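Limley Cell — simulated two-arm bench

README, last revised 25 November 2022

Setup and upkeep notes for the Limley cell, the rendered twin of the Fuda bench. Read them before you move a base plate. The last person to skip them gave us a September's worth of episodes with one arm reaching politely through the tabletop. 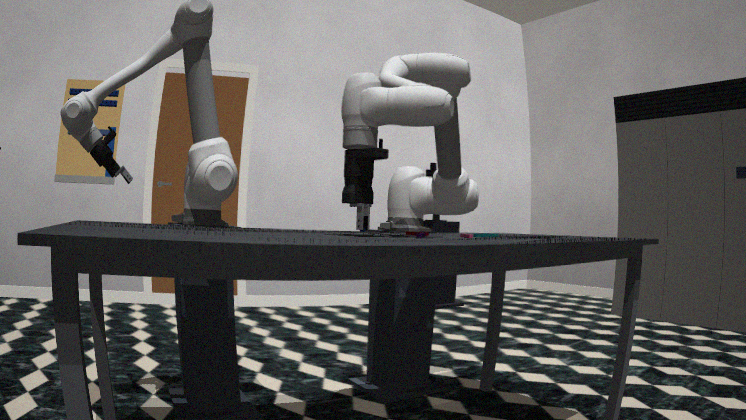

2 min read

Both arms sit on the one long table, each with a pedestal under it. Table and pedestals are separate bodies in the cell file, so shifting the table does nothing for the pedestals. They will stay where they are and let you find out later.

Parking

The left arm waits with its gripper up high, toward the yellow poster. The right one folds over its own base, gripper down by the small objects. Load the pose called whitelaw_park and let it settle for 800 steps. Fewer works too, if you enjoy jitter.

Checks after any change to the cell file

1. Reload and confirm both bases report zero offset from their mounts.
2. Step each of the 6 joints on the left arm alone, then the right.
3. Lower the right gripper slowly and stop short of the tabletop. The contact solver has opinions below that point.

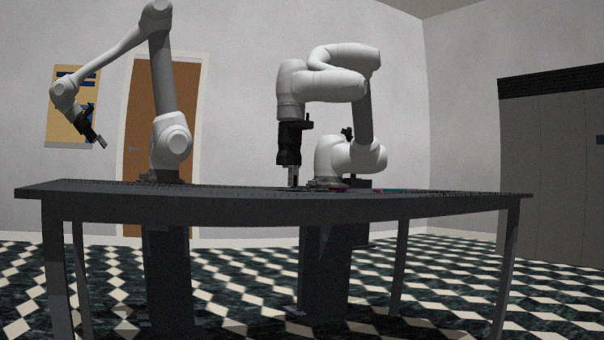

4. Run the Aker collision script on the parked pose. It should print 110 clear pairs and 2 ignored ones. The ignored ones are the mounts touching the table, and they are allowed to.

Known faults

Marble floor reflections slow the render badly. Turn them off for tuning — the arms don't care about the floor.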